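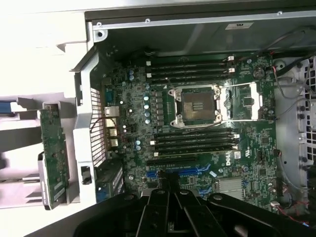 What happens to a streaming plan when you delete the app?
The billing keeps going until you cancel it wherever you first signed up.

4.2 What people told us about canceling

I went into this part of the Skivaditz study expecting price complaints, and we got plenty! But of the 300 subscribers we surveyed in September, 200 had paid for at least one month after they thought they'd quit. Most had signed up through an app store and then went hunting for a cancel button on the service's own site (I've done it myself, twice). We timed the same task on Faltside and Flekel. Flekel took 3 taps, Faltside took 11, and the last one was a survey.

Figure 4. Open computer tower with an empty CPU socket.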